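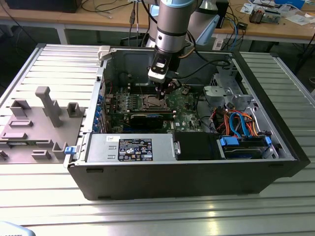 Economics of Durable Goods
Handout to lecture 4: Keep, repair or replace
Lecturer: Valtteri Nieminen
Version of February 1, 2020

1. What we left open last time

In the previous lecture we looked at the price of a durable good as the price of a stream of services. A household that buys a washing machine does not want the machine, it wants clean clothes for several years. We made the assumption that the machine gives the same service every year and then stops completely. This assumption made the calculation easy, but it is clearly too strong. Most goods become worse step by step, and the owner can do something against it. Today we let the owner choose.

Please have your notes on discounting with you. I will use the same letters as before: r is the interest rate for one period, P is the price of a new good, S is the price one can get for the old one.

2. The three choices

At the start of every period the owner of a used good can keep it as it is, pay for a repair, or sell it and buy a new one. To keep costs nothing today, but the service may be poor and there is a risk of a sudden stop. To repair costs an amount R today and improves the service for a certain time. To replace costs P minus S today.

Students often compare R with P directly and say that the repair is worth it when R is smaller than P. This is the most usual mistake in the exam. The new good will live longer than the repaired one, so the two amounts do not buy the same thing. The correct way is to change both into a cost for each year of service, and to compare these.

A small example with simple figures. A repair costs 45 euros and gives 2 more years. Without interest, the cost is 22.50 euros a year. A new good which lives for 4 years would have to cost less than 90 euros, after we take away the price S of the old one, to be the better choice. If we include interest, the limit moves a little, and you are asked to show in which direction in exercise 2 at the end.

3. Goods made of parts

So far the good was one piece. Many goods are in reality a collection of parts with different lifetimes, for example a bicycle, a house, a kitchen, a desktop computer. The roof of a house does not grow old at the same speed as the windows. For such goods the question "keep, repair or replace" must be asked for each part separately, and the answers depend on each other. It makes little sense to put new windows in a house whose walls must come down next spring.

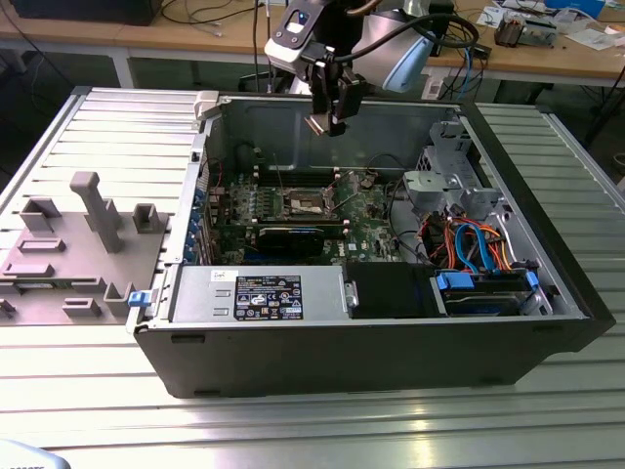 Figure 1. Desktop computer with the side panel removed. The processor socket, the memory slots and the graphics card are separate parts of one good.

We call a good separable if one part can be exchanged without loss of value in the other parts. Full separability is rare. Two things stand against it. The first is labour: somebody must open the good, find the part and close the good again, and this work costs almost the same for a cheap part as for an expensive one. The second is fit. A new part must fit the old ones, and the older the good is, the harder such a part is to find.

From the first point follows a useful result. If the labour of opening is high compared with the price of the parts, it is wise to exchange several parts at the same occasion, even when some of them still work. You know this from the garage. The mechanic who changes the timing belt will propose to change the water pump also, and often the proposal is a fair one.

4. Who knows the condition?

The price S is decided in the second-hand market, and there the seller knows more than the buyer. A buyer who cannot see the difference between a good and a bad used car will only pay for an average one. The owners of good cars then find the price too low and keep them. The average becomes worse, and the price falls again. In the extreme case no trade is left at all.

Markets have found several answers to this problem. A dealer can give a guarantee. An independent person can inspect the good and write a report. The seller can also keep the repair papers and show them, as many owners of cars do.

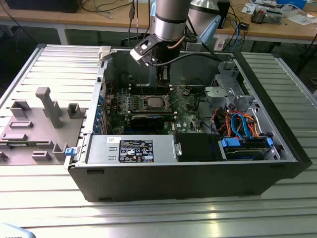
All these answers cost money, and the cost must be carried by somebody. For a car it is small compared with the value of the good. For a toaster the inspection would cost more than the toaster, and for this reason the second-hand market for toasters is mostly a matter between neighbours. Please note that the toaster is not technically more difficult to judge than the car. It is only cheaper.

5. A case: office furniture

The following case was prepared together with Annick Fortin for the seminar in May. I give it in a short form.

The company Stuvora rents office chairs to firms. It buys the chairs from the producer Leinonen and takes them back after 3 years. Until recently it sold the returned chairs to a dealer named Plindell at a low fixed price, without any inspection. The manager of Stuvora, Marlene Leclerc, then proposed to clean the chairs, exchange the wheels and the armrests, and rent them out a second time.

The proposal has consequences on both sides. Stuvora gives up the price S, pays R for each chair, and saves a part of P. The producer sells fewer new chairs, but it sells more wheels and armrests. Whether Leinonen wins or loses depends on the margin on spare parts, and here the producer has power, for it can choose both the price of the parts and how easily they come off. In the seminar we will discuss if the producer would prefer to rent out the chairs itself. Those who have read the article in the course folder will see that the argument is close to the one about durable goods and monopoly in lecture 3. 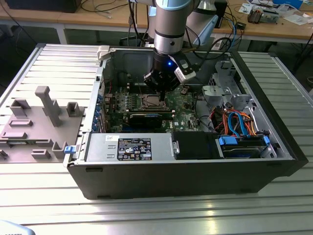

Figure 2. Inside of an opened tower, with the graphics card across the lower part of the board. Compare section 3.

6. Exercises

1. A refrigerator can be repaired for R and will then live n years more. Write the cost for each year with interest rate r. What happens when n becomes very large?

2. Take the example in section 2 and let r be positive. Is the highest acceptable price for the new good now higher or lower than 90 euros? Explain in two or three sentences before you calculate.

3. A good has two parts, A and B. Opening it costs L, whichever part is exchanged. Find the condition under which B should be exchanged together with A although B can still serve one more period.

4. Menix, a competitor of Stuvora, offers its customers a repair contract with a fixed yearly fee. Discuss how this contract changes the behaviour of the person who sits on the chair.

Written answers should be given to Sharon Lema before the next lecture. Jaxon Penner holds the exercise group and will go through exercise 3 on the blackboard. Exercise 4 has no single correct answer and will be taken in the seminar.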